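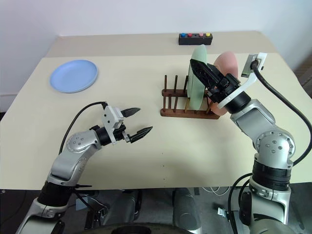 # Supper at the long table

The woman who runs the Ackroyd supper club would like it known, before we get going, that she never meant to feed anyone but her own family. "I made too much soup," she says, laughing, and pours me coffee I hadn't asked for but was very glad to have. "It was January, the folks next door had no heat, so over they came. Then they told their cousins!"

Nine years on, the club meets twice a month in the old feed store on the edge of Ackroyd, and on a busy night she puts out 43 plates. She still cooks most of it herself — beans, cornbread, a big pan of cabbage rolls from her grandmother's kitchen in Utov — and she still won't print a menu.

"If you print it, people decide ahead of time that they don't like it," she tells me. "My own brother swore he hated beets for most of his life. I put them in a cake and he had two slices, and then he was mad at me until spring."

I ask what she has changed over the years, and she thinks about it for a good while, turning her cup around. The seating, she says finally. In the beginning everybody picked a spot and kept it, and the same three families talked to each other all evening (very nicely, but still). Now she asks people to move down a few chairs when the pie comes out.

"They grumbled, oh my, they grumbled. But I've got a retired mail carrier teaching a teenager to play cribbage, and they would never have said hello otherwise."

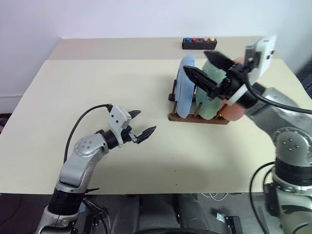
## On washing up, and on quitting

Guests do the dishes, and she is firm about it. "That's where the good talk happens. You've got a towel in your hand and you don't have to look at anybody."

Has she ever thought of stopping? Once, she says, the winter her knee was bad. She took two months off and spent them reading cookbooks in bed, which only made her hungry. When she came back there was a pot of soup waiting on the stove, and it needed salt.

"I told them so, too," she says. "Then I had another bowl."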